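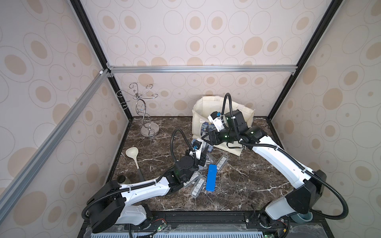

February 19, 2022

Cold start this morning took two tries. The battery is from 2016 so I can't complain. I let her idle until the needle came up and then backed out of the garage for the first time since before Christmas.

Drove over to Terthorpe to meet Themba Mokgethi, who wants to look at the coupe before he decides whether to sell me his spare set of wheels. He has the same car in silver, two years older, with the manual gearbox. Mine is the automatic. He walked around it twice and got down on the ground to look at the sills. He found the bubble behind the left rear wheel that I already knew about and one on the jacking point that I did not. It is the size of a dime. I poked it with a key and it held, but it will need cutting out before it gets worse.

We took his car up the hill road and back. His steering is heavier than mine and the clutch is high. At 60 there is a hum from the back that he says is tires. I think it is a wheel bearing. I told him so and he said he would get it up on a lift in the spring.

He wants 104 a wheel. I offered less for the set and he said he would think about it. One has curb rash and the center caps are missing. Otherwise they are straight, the right offset, and I would not need spacers. He may throw in the old lug bolts.

Stopped at Mavolent on the way home for oil and a filter. They had the filter but only 3 quarts of the weight I use, so the oil change has to wait. The kid at the counter tried to order the drain plug washer and the computer kept giving him the part for the sedan. Gave up and bought an assorted pack.

Fuel for the day came out to 21 mpg, better than I expected with the cold and the hill.

Called the body shop about the jacking point. They are booked solid and can't look at it until June. I could do the grinding myself, but I don't weld well enough to trust it where the jack goes. Put my name down.

Still to do: rear wiper arm, the rattle in the passenger door, and find the second key. I had it in the fall. Washed the salt off underneath with the hose, dried the door seals, and put the cover back on before dinner.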